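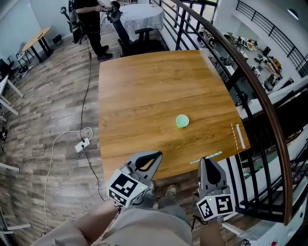

Small green cup and striped strips on the table top

The Femcombe Quay Book, by Jana Wegener
Hardback, 456 pages, two fold-out maps
Published by Tiedemann

If you have ever walked down the hill into Femcombe and wondered why the main street takes such an odd bend just before it reaches the water, you are in good company, and you will find the answer in chapter three. Jana Wegener grew up within sight of the quay and has spent a good part of her adult life asking her neighbours what they remember of it, and what their grandparents told them. She also went through the harbour ledgers, the chapel registers and a very large number of old letters, and the result is this handsome, generous book, which we are so pleased to have back on our shelves.

The story begins with the first families to settle on the east bank, who came for the salt and stayed for the herring. It carries on through the building of the long wall, the arrival of the Solholm ferry and the bad winters when the ferry could not run at all, and ends with the closing of the rope works and the slow turning of the sheds into houses and workshops. There are 70 old photographs and drawings, many of them lent from family albums and printed for the first time (the one of the regatta tea, with the whole of Chapel Row squeezed on to a single barge, is a particular favourite of ours).

It is a book to dip into as much as to read straight through. The chapters are short, the index is a proper one with house names as well as surnames, and the notes are kept at the back where they won't get under your feet. Jana writes just as she talks - kindly, with plenty of detours - and she is quite happy to tell you when two stories disagree and she can't decide between them.
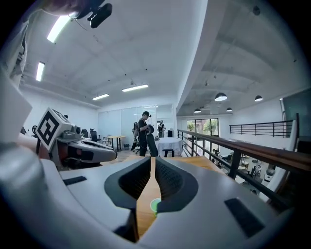

The fold-out maps

Both maps are tucked into a pocket inside the back cover. The first shows the quay before the long wall went up, redrawn from the old estate survey, with every plot numbered to match the list of tenants in the appendix. The second follows the ferry crossing to Solholm and marks the landing places that have since silted up. They open out to a good size, so you will want to clear a bit of room.

About this printing

Second printing, with corrections to the list of ferrymen and a new page on the Nulura, the little coal boat that so many readers wrote in about. If you own the first printing and would only like the new page, do ask and we will pop one in with your next order.

Listed 2021-11-09
Signed copies: 12 in stock
Postage is worked out at the checkout, or you can choose to collect from the shop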